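21 February 2025

# Open days should show the simulator first

Prurnness held its open day in the usual order. Visitors signed in, collected a lanyard, stood behind a rope while a mobile manipulator carried a cup from one bench to another, and applauded. The cup run took four minutes. The simulation room was the last stop, and by then half of my group had left for the parking lot.

I think the order is wrong, and I think it does harm beyond the schedule.

A floor demonstration answers a narrow question: can this machine do this task, on this bench, at this hour? Ebbe Strand, who ran the tour, was candid when I asked how the cup task had been picked. It was the one with the fewest ways to fail in front of guests. There is nothing dishonest in that. A visitor still leaves with an estimate of capability drawn from a single chosen case, and has no means of correcting it.

The simulation room offered the means. On the main screen was Cedamard, the household simulator the lab uses for navigation and object search. The operator loaded a layout, gave the agent a target object, and let it run. Then he changed the start pose and ran it again. The second attempt timed out. He loaded another layout without comment.

That timeout was the most informative thing I saw all day, and there were four of us left to see it.

Consider what the agent has to work with in a typical view. Surfaces are gray on gray. A tiled partition hides part of the next room. A phone lies on a dark dresser top with its dark screen up, and the small item beside it could be a key or a gadget; I could not settle it from my chair. The basketball is easy. A search policy scored on basketballs will look excellent, and one scored on small items will look poor, and both figures can come from the same room.

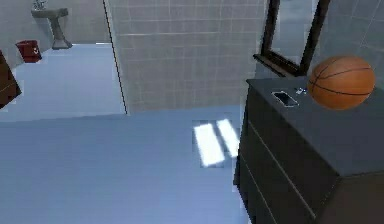

## What the numbers mean

The lab's handout said the current policy had been evaluated over 2000 episodes in 700 layouts. Those are respectable figures. The handout did not give the split by object size, and it did not say how many episodes began with the target already in view. I asked for both. Strand had the first on his laptop and showed it to me. The second was not logged.

A member of the public is entitled to ask that kind of question and is perfectly able to follow the reply. The objection I hear from lab people is that simulation bores visitors. Mine were bored because they had been standing for two hours. Put the same screen at the start of the tour, hand over the choice of target, and people will start arguing about whether the phone or the ball is the fair test. Two of the visitors in my group did exactly that, unprompted.

## The case against

Two objections deserve a reply.

The first is that rendered rooms mislead in their own way. They do. Contact is simplified, light is cheap, and tile grout repeats with a regularity no tile setter has achieved. Ásgeirsdóttir, the firm that supplies the lab's room models, told us at the coffee table that clutter is the hardest part to get right and that most customers order less of it than they should. A visitor shown only simulation would come away as poorly informed as one shown only the cup. My argument concerns order and proportion. Show the simulator, failures included, and then bring people to the rope.

The second objection is funding. Eritz paid for the arm and the base, and Eritz reasonably wants them seen. I would point out that an audience which has watched a search policy time out in a bathroom doorway will be more impressed by a successful cup delivery, since it now has some idea what could have gone wrong.

## What I would change

Start in the simulation room. Let visitors pick the object and the start pose, and keep every result on the wall, timeouts included. Print the split by object size on the handout. Log whether the target was visible at the start, because without that entry the headline success rate cannot be interpreted by anyone, the lab included.

Then do the cup. Do it twice, the second time with the cup moved to a spot chosen by someone behind the rope.

Prurnness plans a second open day in March. Strand said the route had not been fixed yet, and I have sent him this.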